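Notes on our occlusion result, in short posts. The write-up went out internally on 11th July, and a few people asked for the version without the appendix.

**1/** The question: if a policy sees the workspace only through one fixed camera, how much of its error comes from the arm hiding the target? We had been blaming the grasp head for most of it.

**2/** Method. We took 2,428 logged frames from two-arm cup tasks and hand-labeled the rim of each cup as visible, partly hidden or fully hidden. Catalina Ulloa and Tamás Szabó labeled separately. They disagreed on 307 frames, nearly all of them "partly" against "fully." Those went to Spyros Galanis for a final call.

**3/** Then we scored the predicted cup center against the labeled one, split by rim state. No retraining, same weights throughout. The policy is the stock Kodbridge checkpoint, chosen so that others in the group can rerun it.
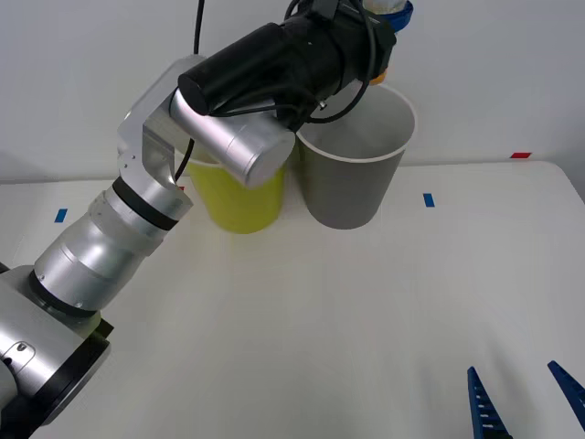 **4/** Rim state matters more than how much of the cup body is showing. We had expected the opposite. A cup can have its whole lower half in clear view and still be placed badly if the top is covered. The yellow one is a typical case: base fully visible on the table, top mostly behind the silver joint and the bracket. The gray one beside it has an open, readable rim, and cups in that state gave us very little trouble.

**5/** Median center error was 2 mm with the rim visible and 35 mm with it fully hidden. Partly hidden sits between the two, with a long tail that we haven't explained.

**6/** Cables are a separate problem. A thin cable crossing a rim covers few pixels but splits the edge, and the detector sometimes fits to one piece. We didn't label for this. Rocío Fuentealba is adding a field for it in the Iltgate tool.

**7/** Limits: one camera position, one table, tapered cups only. I would not carry the numbers over to boxes.

**8/** Next is the same split with a second view added, planned for October. Labels and scoring script are in the Trundness repo under `rim_state`. Check the README for the frame order before you merge anything.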